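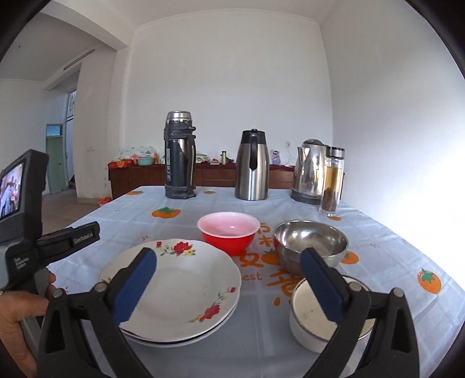
Multiplayer progress, November

Hi Zewditu, quick one from me before the milestone call. Drurkent's co-op mode is finally playable start to finish – two people got through the whole Prusside map last night and only dropped connection once!

The bug list stood at 2,341 when I last wrote and it's down to 2,251. I know that looks slow, but a lot of those were ugly save file problems (the Alemneh chapter was the worst of them). We've had lobbies of up to 100 players on the test server.

Still to do: voice chat, the Perov boss fight, and 37 lines of dialogue to re-record. I'd like to move the second payment to when voice chat is in, if that's OK with you.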